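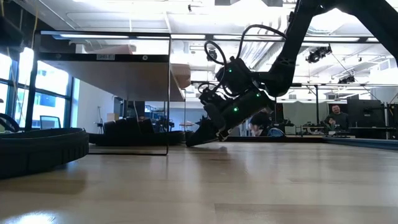 Josué Brandão wrote in to say that I had no business being sour about the Sorkine open day when I had only stayed for two hours of it, and that people who don't build anything should be slower to knock the people who do. He was there too, he says, and he came home happy. Fair enough. I did stay two hours, and I'd have stayed longer if anyone had been able to answer my questions.

I should say what I went for. Sorkine has been telling anyone in Brotcombe who will listen that its arm will be working in ordinary shops and stockrooms soon, putting things on shelves and taking them off again. The town has a stake in that. Buckley, the hardware wholesaler out by the bypass, has signed up as the first place to try it, and a fair number of people I know draw a paycheck from Buckley. So when the invitation said the public could come and see the work up close, I took it at its word.

The work up close is a wooden table, a black arm, and a clear plastic box with a label on it that says SHELF. I have thought about that label more than I expected to. At Buckley a shelf is eight feet high and has paint cans shoved in front of other paint cans, and half the price tags are in the wrong place. It doesn't have a label telling you it's a shelf. I understand that you start simple. I have no quarrel with starting simple. My quarrel is with a leaflet that goes straight from the table to the stockroom and skips whatever has to happen in between.

The leaflet says the arm has done 1,000 pick-and-place runs and that 861 of them were successful. I asked what counted as a success. The young man who was showing us through said it meant the object ended up where it was supposed to go. I asked whether that included the runs where a person stepped in to straighten something out. He said he would have to check. I asked what happened in the other 139, and he said it was a mix. He was polite the whole time, and I don't hold it against him, but that's the number they printed in bold and I'd want somebody in the building to know what it means.

Now, if you take the number at face value, it still isn't good. Picture a stock clerk who put something in the wrong spot or dropped it 139 times out of 1,000. He wouldn't make it to the end of his first week. Mr. Brandão says in his note that a machine doesn't get tired and doesn't call in sick, and that it will improve. Maybe so. A machine that misses that often also needs a person standing near it, and that person gets tired and calls in sick like anybody else, and has a duller job than the one they had before.

That brings me to the part of the afternoon I liked least. Somebody behind me asked about jobs – it was bound to come up – and the answer was that staff would be "freed up for higher-value tasks." I've heard that sentence in one form or another since the Tarkine plant put in its new packing line. What the Tarkine people were freed up for, mostly, was driving forty minutes to work someplace else. Perhaps Buckley has a list of these higher-value tasks. I would like to read it. I'd like the people on the early shift to read it first.

I don't think anybody at Sorkine is a crook. The room had the feel of a place where people work hard and like what they do. There was daylight coming in, and a couch, and big monitors, and I can see how you could spend years in there and be quite happy and never once set foot in a stockroom in August with the loading door open and the dust blowing in.

But a demonstration is a kind of argument, and you're allowed to ask what it's arguing. You don't bring the public in on the arm's bad day. You pick the table and the light and the thing to be picked up. Every seller does this, from the man with the kitchen knives at the county fair on up, and we've all learned to keep a hand on our wallet when the tomato gets sliced. I don't see why we should forget it because the seller has engineers.

Mr. Brandão asks what would satisfy me, and I've tried to come up with an answer he can use. Take the arm to Buckley. Let the clerks choose 100 items off the floor, including the awkward ones – the bagged screws, the coiled hose, the thing with the torn box. Run it once, with no one helping, and print the result whatever it is. Let the clerks do the scoring. If it comes out well I'll say so in this same spot, and I'll go back to Sorkine and stay past the two hours.

I sent that suggestion to their office the morning after. As of 10/17/23 I have had a thank-you for my interest and a second copy of the leaflet.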